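A Slow Afternoon with the Karkinent Smoked Porter
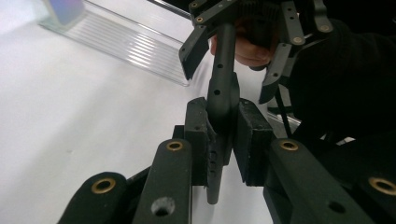 Photo: Vevari / used with permission

I'd been hanging on to this one since October, tucked behind the pickles on the bottom shelf of the fridge, and last night seemed as good a time as any to finally open it (I had a pot of chili going, which may have had something to do with it). Karkinent is a small brewery over in Grurthorpe, and if you've read this blog for any length of time you know I have a soft spot for them. Their brown ale got me through a whole winter once.

The porter is 6 percent, so it won't knock you over, and it comes in a 4-pack. I bought 2 of those, I'm a little embarrassed to say. My bottle had number 1159 inked on the label by hand, and I do love that kind of thing!

It pours a deep brown with some red at the edges when you hold it up to a lamp, and the head is tan and stuck around longer than I expected. The smell is campfire first, the morning-after kind, then cocoa powder and a bit of toast. I was worried the smoke would take over, as it so often does with these, but it settles down after a few sips and lets a nice dark bread flavor come up behind it. There's some licorice at the end too. My one complaint is that it's a touch thin in the middle, and I'd have liked a creamier feel with all that roast going on.

Let it warm up before you decide anything. Mine was much better by the bottom of the glass.

Next up is the Subramaniam coffee stout, which I've been told to drink fresh, so I'd better get to it before the weekend.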